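Handheld gripper demonstration

Handheld gripper demonstration is a way of teaching a robot arm by doing the job yourself, with the robot's kind of gripper in your own hand. I keep this page for the Roria wiki, so forgive me if it wanders a bit (I really like this stuff!).

The older way is teleoperation, where you steer a real arm from a distance. It works, but it's slow, and my wrists hate it. With handheld grippers you just pick them up and go -- the robot can be in another building. What gets saved is where each gripper was, which way it pointed and how far its fingers were open, and a policy is then trained to copy those paths.

Tracking is the fussy part. Some groups work out the motion from video, others put marker plates on the gripper and follow those, and I've always leaned toward markers.

Our own numbers come from the Julinmont block set, 243 two-handed demonstrations by 11 people. The policy trained on all of them managed 42 good lifts out of 50 tries, and most of the misses were one hand closing too early. 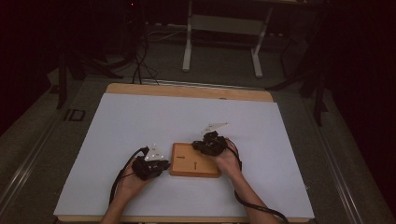

Two hands are a lot harder than one, mainly in the timing. People do a little pause before they close in, and everybody's pause is different, so the Rinaldi filter trims the still bits at the start and end of each run. It leaves the middle alone -- I tried trimming that too and the motion came out jerky.

See also: Drinex format, teleoperation, imitation learning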